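Gesusa Automation Open Day: Frequently Asked Questions

Updated in September. Questions not covered here can be sent through the contact form on the Bernlow site page.

When does the open day start?

Doors open at 9:30 a.m. The first demonstration runs at 10:00 a.m. and the last at 3:00 p.m. Each one lasts 35 minutes, questions included.

Do I need to register?

Yes. Each session takes 20 visitors, and the slot is chosen at registration. Walk-ins are placed in a later session if there is room.

Where do I park?

Use the lot on the north side of the Bernlow building. It has 70 spaces. The loading dock must stay clear at all times, including during lunch.

What should I wear?

Closed shoes with flat soles. Long hair must be tied back and lanyards removed before you enter the demonstration room. Safety glasses are handed out at the door and collected on the way out. Ordinary prescription glasses do not replace them, but the visitor pairs fit over most frames.

What is shown in the demonstration?

A bench cell with two robot arms, a short belt conveyor, and small electrical parts. The session covers how the cell is laid out, how a position on the table is taught to an arm, and how a gripper approaches a part near or on the belt. The operator works from a prepared program called Vameck and changes one or two target points during the session so visitors can see the effect on the path.

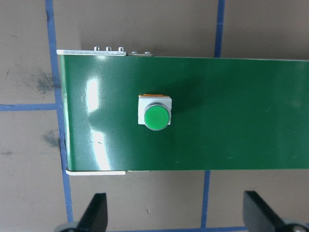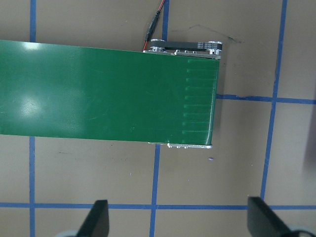
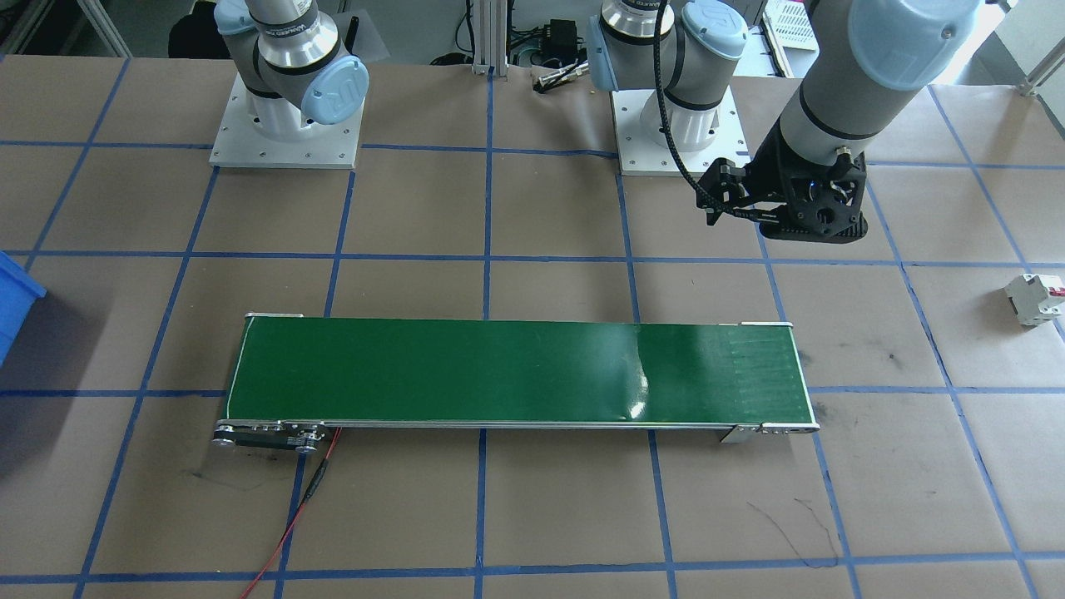
The bench in the green belt cell.

What is the blue tape for?

It marks the table into a grid. Operators use the squares to place parts by eye and to tell each other where something is. The robot program does not read the tape. Coordinates are taken from the arm's own base frame, so a strip that has been laid slightly crooked has no effect on positioning.

Is this a production line?

No. The cell is used for training and for trying out layouts before a customer project is quoted. Cycle times seen during the demonstration should not be used for planning. The arms are run at reduced speed whenever visitors are in the room.

Why use a belt this short?

A short belt is enough to teach the basic problems: reaching over a raised edge, keeping the fingers clear of the side rails, and picking from a surface that reflects light. Glare matters most for camera work. A bright patch can hide the edge of a pale part, and it shifts when the camera moves. The afternoon sessions spend more time on this topic than the morning ones.

Why does a gripper need to open so wide before it approaches?

Clearance. The fingers have to pass on both sides of the part with some allowance for placement error. If the opening is too narrow, a finger can land on the part and push it out of position. If it is too wide, the fingers may strike a neighboring part or a rail. The operator will explain how the opening is set in the program.

Can visitors operate the robot?

Visitors may jog one arm from the teach pendant in the last part of the session, one person at a time, with an operator present. The speed limit is locked. Participants must be 16 or older and must have heard the safety talk at the start. Anyone who arrives late can watch but cannot use the pendant.

How close can I stand?

Behind the yellow floor line, 2 meters from the table. Do not lean over the line to take pictures. The operator will stop the arms and invite the group forward once during the session.

Are photographs allowed?

Yes, in the demonstration room. Flash must be off. Photographs are not allowed in the corridor leading to the Ung workshop, where customer equipment is stored.

Can I bring my own part for a grip test?

Not on the open day. Grip tests are booked separately and need a drawing or a sample sent ahead of time, along with the weight of the part and any surfaces that must not be touched.

Is the room accessible by wheelchair?

Yes. The entrance and the demonstration room are on the ground floor, and the front row can be kept free on request. Please note this on the registration form.

What if I need to cancel?

Use the link in the confirmation message. Cancelled places go to the waiting list automatically.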